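Gripper notes, day two. Comparing the blue-pad hand-held gripper against the older one with bare plastic fingers. Same linkage, same cable route, different contact surface. Posting as I go through my notes.

Background for anyone new: Clellham is our in-house project for table clearing. Skidex sells the controller we log to. Petchrat is the name of the pad material, third batch. None of this is sponsored.

The rule I set in February: a gripper does not go on the arm until it has done a full round by hand. Same objects, same table types. If a person holding it can't pick up a fork, the arm won't either.

Round one was 54 grasps per gripper. Bare fingers dropped 23. I expected thin metal items to be the worst case and they were.

Thin items are hard for a boring reason. A parallel grip needs area. A table knife held on the flats has area. The same knife approached from the spine has almost none, and it pivots the moment you lift.

Knife settings, for those who asked: approach on the flats, close slowly, wait for the force reading to settle, then lift. Waiting fixed more drops than raising the force did.

Rods and chopsticks: the pad gives a little, so a round stick sinks in and stops rolling. On bare fingers it rolls until it hits the edge. I could hear it go.

Home table, patterned cloth, daylight from one side. Blue pads on. 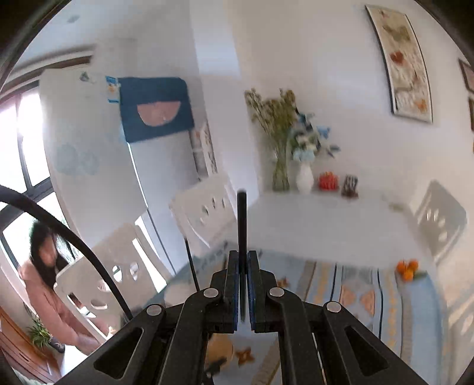
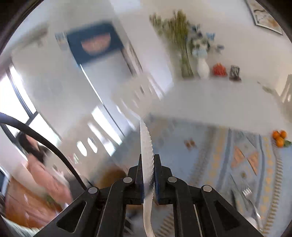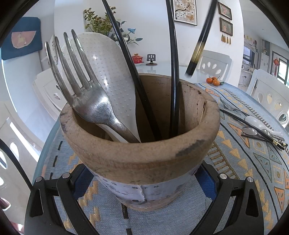

Same gripper in all three.

The camera was the next thing on the list. It sits on the gripper, wide lens. Good coverage of the fingertips, poor straight lines. Calibrate before every session, even if you did it yesterday.

Exposure: lock it. On auto, every turn toward a bright window pushed the rest of the view dark for several images in a row, and the tracker lost its place. I had it on auto for the first hour and threw that hour out.

Blur is the other cost. When I swing from one side of a table to the other at normal human speed, the background smears and the position estimate drifts. Move at half the speed that feels natural. It is tedious and it works.

Patterned cloth helps, by the way. The tracker gets plenty of corners to hold on to. My plain white bench at work is far worse – I ended up taping printed paper to it.

Controller next. I ran the Skidex unit and the Trarnari unit on the same cable. Trarnari has the better logger. Skidex has the better close command, with a proper ramp and no overshoot at the end of travel.

Overshoot matters with anything that has a printed wrap or a soft finish. You won't see the mark until you turn the object in good light.

Cable: still my main complaint. It is stiff, it arcs out to the left, and it pulls on the wrist when I reach right. A thinner one is on order. Until then I tape the slack to my forearm.

Pad wear. The supplier says 2000 cycles. I have no opinion yet. I write the install date on the back of each pad in pencil and will check again when one starts to peel. The current set went on December 3, 2018.

Cleaning: damp cloth, no solvent. Solvent lifted the glue on the first batch.

Someone asked why I don't use rounded fingertips for everything. I tried. Fine on fruit, useless on flatware. You end up chasing a spoon across the table with it.

Where it stands: blue pads stay, Skidex for closing, Trarnari for logging until Skidex fixes its time stamps. Bare fingers go back in the drawer.

Open question – pad thickness. I have 3 mm now and would like to try thinner for flat items. If you have run thin pads on a parallel gripper, tell me what you glued them with.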